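# Workshop tips: comparing grippers on a small bench

These are notes from trying several grippers on one tabletop arm. Most of them apply to any arm you can lift by yourself. I've left out software, apart from a line on logging.

**Fix the work area first.** Use a mat with a dull surface and tape it at the corners. If the mat shifts between two grippers, you're comparing mats. Check the tape at the start of every session and press down any lifted ends with your thumb.

**Pick one part and stay with it.** A flat, round plastic part is a hard test, and a good one. Tall blocks make every gripper look fine. Low parts show you how close to the mat the fingertips can get and whether they close level. Once a gripper handles the low part, move on to something soft, such as a folded dishcloth.

**Do the same number of tries with each gripper.** I do 36, in four sets of nine, and move the part to a new spot for each set. Write down every miss as it happens. Use three columns: missed, dropped, and pushed away. A gripper that pushes the part away usually needs a wider opening or a slower approach. One that drops it usually needs new pads.

**Weigh each gripper before mounting it.** The kitchen scale is good enough. The Stekum I tried came to 198 grams with its bracket. The Wakow was 300 grams, and the arm sagged a little at full reach until I entered the new weight in the controller. Do this before you blame the fingers for missing low.

**Leave slack in the cables.** Swing the arm by hand through its whole range with the power off and watch the tightest point. There should still be a loose bend there. Tape the rest of the run to the table so that it can't creep toward the work.
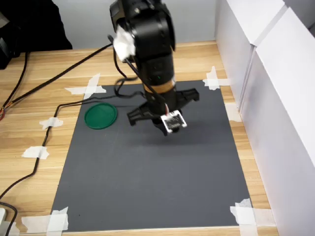

Masking tape is fine for this on a bench you rebuild often. It comes off clean if you don't leave it for months, and you can write on it. For a setup that will stay put, buy proper clips. Cable ties are a nuisance when you change grippers twice in an afternoon.

**Put up a plain backdrop.** White foam board is cheap and stands up well enough if you overlap the panels. It keeps the clutter of the shop out of the camera's view and evens out the light. Replace a panel when it gets dented, or turn it around.

**Set the camera once.** Mark where the stand goes with a pencil line on the table. Turn off auto exposure if the camera lets you. Marjan Ansari compared two cameras in April and found that most of the difference went away when both were locked to the same settings.

**Change one thing at a time.** A new gripper with a new controller tells you very little. Run the old controller with the new gripper, then swap. Ekkachai Srisuk keeps a spare Muris controller with nothing changed on it for this purpose, and I've since done the same.

**Wipe the pads.** Rubber pads pick up dust and lose grip by the third set. Use a damp cloth, then let them dry. Don't use oil-based cleaners.

**Name your log files by gripper and set number.** "Test final 2" is no help a month later.

Spare pads for the Stekum are the same size as the ones on the older Thammasiri fingers, so one bag does for both. Trim the corners with scissors if they catch.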